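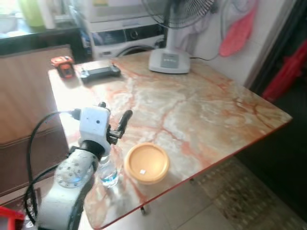
A white robot arm reaching over the marble table, with a water bottle and a round lid nearby.

November
By Thérèse Bouchard

Have you ever picked up a coin with woolly gloves on? Tricky! A robot has the same sort of trouble, and so people try out different grippers – the "hands" of the robot – to find the one that suits the job. A bottle is tall and easy to get hold of, but a lid lying flat gives the fingers hardly any edge to pinch. Now look down between two fingers, the way a camera near the gripper does.

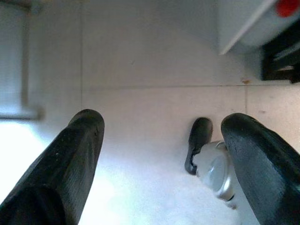 Two black fingers and a small silvery thing with a black tab.

To compare grippers fairly, you give each one the same objects and the same number of tries, perhaps 100, and write down every single drop – even the silly ones!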